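Plegado bimanual de tela: qué pasa cuando se quita la segunda pinza

6 de octubre de 2021
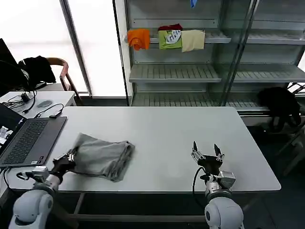
En la entrada de agosto dejé pendiente la ablación del brazo derecho. La política que entrenamos con Olaia Ibarra predice trozos de acción para los dos brazos a la vez, y la duda de Washington Seixas era razonable: en los últimos pliegues, cuando la tela ya tiene varias capas, el segundo brazo apenas interviene. Quizá la red gastaba capacidad en predecir que no se moviera.

El conjunto de entrenamiento tiene 2.479 demostraciones teleoperadas. De ellas separamos 321 para validación, partiendo por prenda y no por episodio; con la partición por episodio el error de validación baja, pero la cifra no dice nada sobre telas nuevas. Comparamos 2 variantes:

Variante A: una sola cabeza de acción, ambos brazos, pinzas incluidas.
Variante B: una cabeza por brazo, con una compuerta binaria que congela el brazo inactivo en su última postura.

La compuerta se etiqueta sola. Si la velocidad articular queda por debajo del umbral durante siete pasos seguidos, el brazo se marca como inactivo.

B aprende antes y el error por articulación es menor en el brazo izquierdo. En el robot la ventaja se reduce. El fallo dominante sigue siendo el mismo en las dos: la pinza cierra sobre la capa superior de la esquina y deja la inferior en la mesa. Con tela gris y arrugada el borde se confunde con los pliegues internos, y ahí la compuerta no aporta información.

Hay además un efecto que no esperaba. En B, el brazo congelado tarda en reincorporarse cuando hace falta sujetar – la compuerta oscila y el movimiento arranca a tirones. Estíbaliz Esteban propuso histéresis con dos umbrales. Funciona en simulación; en el robot no lo he medido todavía.

El código de la compuerta está en la rama siqueira del repositorio. Falta documentar el formato de las etiquetas, y el script de partición todavía lleva rutas absolutas de mi máquina.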